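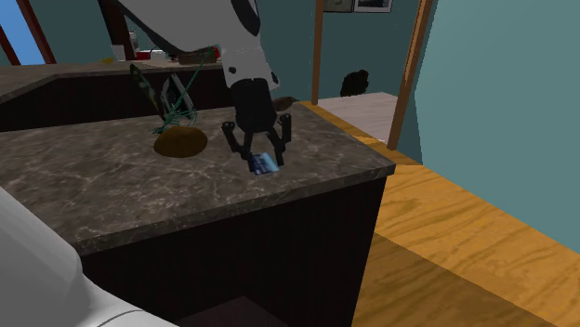 March 20, 2020

Every new government says the same thing in its first month. We will cut the waste. No more motorcades, no more flowers on the podium, ministers will pay for their own lunch. Fine. I clapped too, the first couple of times.

But look at what we got in Stokley. Council swore in a new majority, big speeches, and by February the one thing everybody could name was that the members gave up their parking spots. That was the headline. Parking spots. Meanwhile a permit for a back porch still takes 80 days and you still have to carry the same form to 2 different windows in the same building. One window stamps it. The other window checks that it got stamped.

I am not against symbols. A mayor who takes the bus learns something on the bus, probably. But the bus ride is free and the permit desk is hard, and we keep grading people on the bus ride.

My real complaint is about records. Who decided what, when, and what it cost. In theory anybody in this city can ask. In practice, try it. I asked in the fall for the contracts on the Gollis Street drainage job. Simple request, one page. I got a letter saying my request was recieved. Then a letter saying it was being reviewed. Then nothing, for weeks, then a box. 2,179 pages, single sided, no index, half of them the same insurance certificate over and over. Was the price in there? It was. Page nine hundred and something, upside down.

Somebody is going to say that's an accident. Maybe. Small office, old copier. But an office that can find 2,179 pages can find the one with the price on it.

Tien-fu Fu ran for council in the east ward on exactly this and lost by a little over 20 votes. His whole platform was a list of what should be posted online without anyone having to ask: contracts, overtime, who met with who. People told him it was boring. It was boring! He read it out loud at the library, the entire list, and I watched a man in the second row fall asleep. I voted for him anyway and would again.

The guy who beat him, Ertuğrul Saraç, isn't a villain. I want to be fair here. He answers his phone. He got the light fixed on the corner by the Chou bakery after two years of everyone complaining. But when you ask him about posting contracts he says trust has to be built gradually, and I don't know what that means. Trust in who? We are the ones being asked to trust. They are the ones holding the paper.

And this is where the clean example stuff starts to bother me. A council member returns his parking spot, gets his picture in the paper, and now he's an honest man. Officially. Bring up the drainage contract and people look at you like you kicked a dog. He gave up his parking!

Sorance did it differently, and they're smaller than us and have less money. Old town clerk, new mayor, nobody gave a speech that I ever heard of. They just started putting the check register up every month. Every check. The plumber, the lawyer, the doughnuts. First few months there was a fuss about the doughnuts. Then the fuss moved on to the lawyer, who was a lot more expensive than the doughnuts, and the next year they had a different lawyer at a lower rate. No scandal. Just people reading.

I know, they are a town and we're a city with departments. More checks, more people, more software. I've heard all that at the podium, in my three minutes. But the checks already get printed from a computer. The list exists. Somebody has to press a different button, and somebody above them has to say go ahead.

So here is what I'd want from this council before summer, while they're still new enough to be embarrased. Put up the register. Close one of the two permit windows, I don't care which. Answer a records request with the record. If Saraç wants to bring that motion himself and take all the credit for it, great, I'll come down and say so in public, and he can park wherever he likes.

Next meeting is supposed to be the budget one, if it happens on schedule, with everything going on this month nobody at the clerk's office could tell me for sure. I called twice. If they do it over the phone instead – fine, but then record it and post it the same night. I'd rather not have to ask for the box.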